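Cable routing and bin clamping on a bin picking cell – what rules apply?
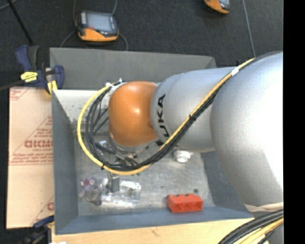 Posted by Stornance

We run a small bin picking cell with a KUKA arm, and our safety walk-through came back with a list of questions I can't fully answer. The cell is for trials only, mixed small parts, no production. Three of the points:

1. The gripper cables run along the outside of the arm, held with cable ties and a bit of tape, with a free loop at the wrist. The reviewer wants to know what standard we followed. We didn't follow one. We left enough slack for the wrist to turn and tied it down.

2. The bin is held with bar clamps. Is that acceptable or does it have to be bolted?

3. There is no written rule for who may reach into the bin and when. Right now everyone stops the program first and then clears parts by hand.

So far we have logged 3,386 picks and stopped 11 times for a cable snag. I would like to fix this properly before we go further. What do other people do?

Theresia Zürcher
27 March 2020

Taking your points in order.

Cables: ISO 10218 covers the robot and its integration, but it won't give you a loop size or tell you how far apart to put the ties. Go to the dress pack instructions and the cable maker's data sheet. The number you want is the minimum bend radius for moving use – the fixed-installation figure on the same sheet is smaller and doesn't apply to you. Then jog each wrist axis slowly to both ends of the travel your program uses and watch the loop. It should never go tight and never hang lower than the gripper. If it does either, limit the axis in software. Replace tape with proper holders. Tape creeps, and the adhesive gets into everything. Ties are fine for bundling but don't pull them down hard on a cable that twists, and trim the ends flush.

At Prantl we check the dress pack every 200 hours and write it in the cell log. Eleven snags is too many for that number of picks. I would look at the wrist path before ordering any parts.

Bin: clamps are all right for trials if they are on the inspection list and the pads sit flat. Mark the bin position on the table so you can see when it has moved. Include the clamp bodies in your collision model, bars too. People model the bin and forget what holds it.

Reaching in: a program stop is not a safe state by itself. Write down which stop is used, who holds the pendant, and who is allowed to restart. If hands go in for more than a quick clear, lock out the power. This has to come out of your risk assessment, so don't copy our sheet word for word.

Samen

Bolt it. We had clamps work loose once and the taught positions were all off the next morning. Took half a day to find.

Sirnance

I agree with most of what Theresia wrote, but I'd put the bin on locating pins with the clamps on top. You can still lift it off for cleaning and it goes back in the same spot. Two pins are enough.

On the cables, one thing to add: photograph the routing when it is new and keep the print at the cell. Whoever does the check can compare against it. We started that in January after a long argument over whether a loop had always been that big.

Also keep pendants and loose leads well outside the arm's reach, on a hook if you can – it's a trip hazard as well. Our reviewer wrote that one up separately from everything else.

Stornance

Thanks. I found the bend radius on the data sheet, it was the moving figure I had missed. Will do the slow jog test on Monday and start on the restart rule. Pins sound like less work than bolting, so I'll probably try those first.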